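Ticket 3844: Film stops at the same place, subtitles arrive late
Product: Galanis player, television version
Opened by: Fasil Hailu
Status: waiting for reply

I rented the horror film "Prakdale" on my television. At minute 39 the picture stops and the sound continues. I restarted the player 3 times, with the same result. 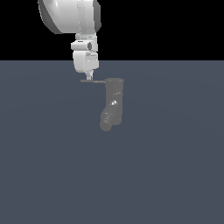
The trailer of the same film plays without any problem, so I think my connection is good enough. A dark image is not the cause, in my opinion: the black background over the blue floor, behind the white robot arm, is as dark as anything in "Prakdale."

Steps I have tried:

1. Signed out and signed in again. No change.

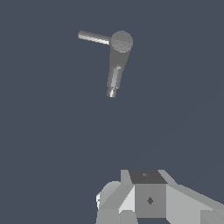
The player asked me for the rental code a second time, and it accepted it.

2. Turned off the subtitles. The film then passed minute 39, but it stopped later, in the dinner scene. 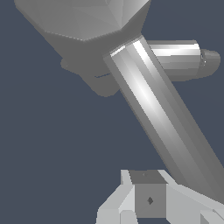

3. Changed the quality from automatic to medium. The film now plays to the end, but the subtitles are 7 seconds late.

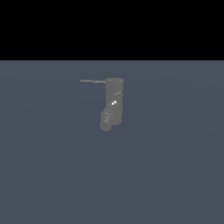
Gray robot arm, black band along the top

Reply from Zilamine support, 4:15 p.m.: Please remove the downloaded subtitle file and choose English again.

Fasil Hailu: I did this. They are still late. Please tell me if my rental period can be extended while you check.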